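Brallbridge Sprouting Jar Set: Review

Posted Thursday, September 5, 2024

I sprout mung beans and lentils most weeks, and for years I did it in a mixing bowl with a plate on top. The Brallbridge set has two wide-mouth glass jars, two mesh lids and a folding stand that holds the jars at a slant over a drip tray. I paid full price for it and have now used it for 153 days.

Setup

Wash everything, screw the lids on, open the stand. The instructions fit on one card and they are fine, except that they tell you to fill the jar a third full of dry beans. Don't. Mung beans swell a lot, and a third of a jar packs so tight by day three that the ones in the middle go brown. I use five tablespoons.

How it sprouts

I soak the beans overnight, drain, and rinse morning and evening. Mung beans have short tails the next day and are ready for batter or salad the day after that. Brown lentils take a little longer. Chickpeas were hit and miss – one batch was good, the next smelled sour and went in the compost. Fenugreek seeds are small enough to sit in the mesh and clog it, so I line the lid with a scrap of muslin for those.

Draining is the best part of this set. The slant is steep enough that water runs out and stays out. With my old Stunstead jar I had to prop the thing against the dish rack, and it slid over more than once.
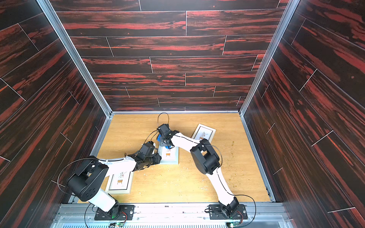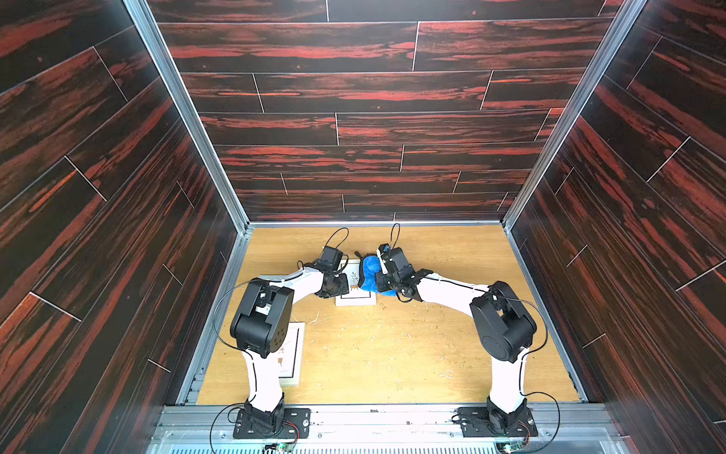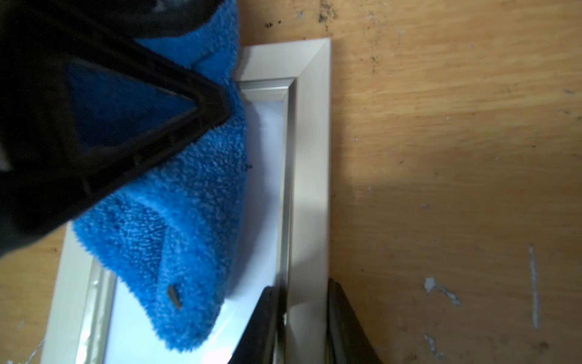
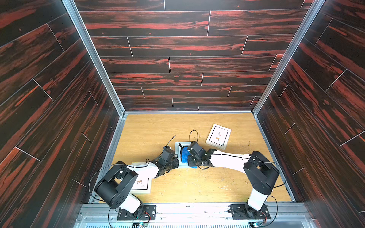
Cleaning

The glass goes in the dishwasher. The lids can too, but root hairs catch in the mesh and the machine won't get them out. I use an old toothbrush and hold the lid under the tap for 30 seconds. The drip tray needs a wipe every day or it gets slimy in the corners.

What I don't like

The stand folds flat but the hinge is stiff, and the feet mark a soft counter. The two lids look alike but one of mine threads on crooked unless I start it slowly. Anika Yazzie, who reads this blog, wrote to say hers has the same problem and that Brallbridge mailed her a new one. I haven't asked for mine yet.

Compared with the Drivusura tray

The Drivusura stacking tray makes more sprouts at once and suits a big household. It also takes up more room, and the lower level stays too wet for lentils. For two people eating sprouts a few times a week, the jars are enough.

Would I buy it again?

Yes, if the stand is included. The jars alone cost nearly as much and any wide-mouth jar would do the same job. Next I'll try it with whole wheat berries, and in November I want to see how much slower everything goes in a cold kitchen.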